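3. Collecting the demonstrations

3.1 Workspace and arms

All demonstrations were recorded at the Plakuvham site on one bench. The bench carries two arms, which we call left and right as they appear in the fixed camera view. Both have a gripper and both can be driven by a remote operator or moved by hand. The table top is plain white and stands against an off-white wall. We kept the background free of pattern so that differences between sessions would come from the operator and the object.

Joint positions, gripper opening and motor current were logged for each arm, together with the fixed camera stream. The logs share one clock. An early version of the recorder stamped the two arms separately, and the drift between them made the handover tasks useless for training. Those recordings were dropped and are not counted in any figure given in this paper.

3.2 Two ways of showing a task

In the first condition, which we call hand guiding, the operator stands at the bench and moves the arm by holding it near the wrist. The motors carry the weight of the arm but give no other resistance. Opening and closing the gripper is done with a foot pedal, as both hands are usually needed on the arm. Only one arm can be guided at a time. For tasks that need both, the operator guided the left arm first, and this motion was played back while the right arm was guided.

In the second condition, remote control, the operator sits at a separate desk in the same room and moves a pair of small leader arms. The bench arms follow with a short delay. Each leader has a trigger which sets the gripper opening. Operators worked from the camera view on a monitor and were asked not to look at the bench directly. Sarmīte Kivi, who ran the sessions, repeated this request whenever an operator turned round, and marked the trial in the session log. Marked trials were kept.

The two conditions differ in more than the input device. Under hand guiding the operator feels contact through the arm itself, and sees the object from any angle they like. Under remote control they have neither. We did not try to separate these effects. A third condition, with remote control but a free view of the bench, was planned for November and could not be run.

3.3 Tasks

Four tasks were used: reaching to an upright cup and grasping it, moving the cup to a marked position, laying the cup on its side, and passing it from one gripper to the other. In every task the cup starts upright between the two arms. The marked position was shown to the operator on a printed card and was not drawn on the table, so it does not appear to the learner as a visual cue.

Each trial began with both arms in a rest posture and ended when the operator called it finished. There was no time limit. A trial in which the cup fell was kept if the operator recovered without help, and thrown away if someone had to reach in and set the cup up again. In total 503 trials were started. Of these, 400 were kept for training and 76 were held back for testing. The remaining trials were thrown away under the rule above or lost to recording faults.

3.4 The approach phase

Most of the difference between operators lies in the last part of the approach, before the gripper touches the cup. Under hand guiding the path is close to a straight line, and the wrist is turned early. Under remote control operators tended to stop short of the cup, correct the height, and only then move in. The stop was seen with every operator, including those who had used leader arms before.

We mark the start of the approach as the first sample in which the gripper moves towards the cup, and the end as the first sample in which the motor current rises above its free-motion level. Samples between these points are labelled "approach" and given a separate weight in the training loss (Section 4.2). Figure 3 shows the workspace with the left gripper close to the cup. The other arm's gripper is at the right, with its fingers apart.

The pause presents a problem for learning. A model trained on single images sees nearly the same input through the whole pause, yet the recorded action changes from zero to forward motion part way through. In our first runs the learned controller stopped beside the cup and stayed there. We tried two remedies. The first was to cut out samples in which no joint moved faster than a set threshold. The second was to leave the pauses in and give the model a short history of joint positions. The results in Section 5 use the first remedy, as it needs no change to the model. Its drawback is that slow, careful movement near the cup can be cut along with true pauses, and the threshold was therefore set by eye for each task.

Figure 3. Cup-grasping workspace seen from the fixed camera. The blue cup stands upright between the left and right grippers.

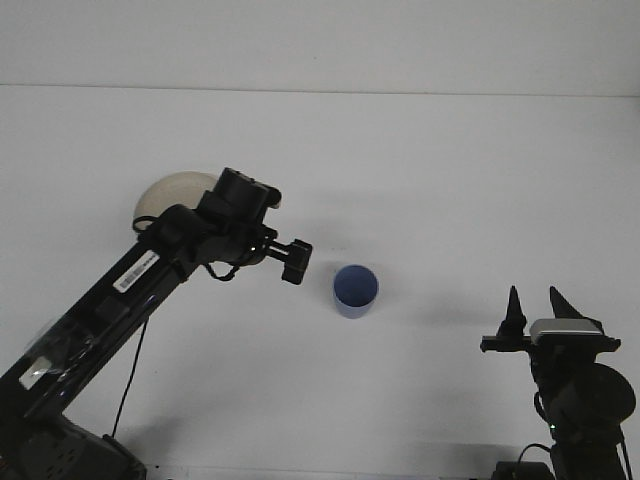

3.5 Checking and labelling

Each kept trial was checked once by a person who had not recorded it. The checker watched the video at normal speed and confirmed the task name, the outcome and the end of the trial. Where the checker and the session log disagreed on the outcome, the video was taken as correct. Disagreement was most common in the laying-down task, where a cup resting against a finger had been logged as placed by some operators and as unfinished by others. We settled on unfinished.

Contact times were found automatically from the motor current and then corrected by hand. The correction was needed mainly for the right arm, whose current signal carried more noise at low speed. We replaced the motor cable part way through the work without clear improvement. Readers using the data for force-related work should treat the right arm's current as a contact flag only.

The labelled set was frozen on September 20, 2022. Later sessions recorded at Trondonport used a different table height and are reported separately in Section 6.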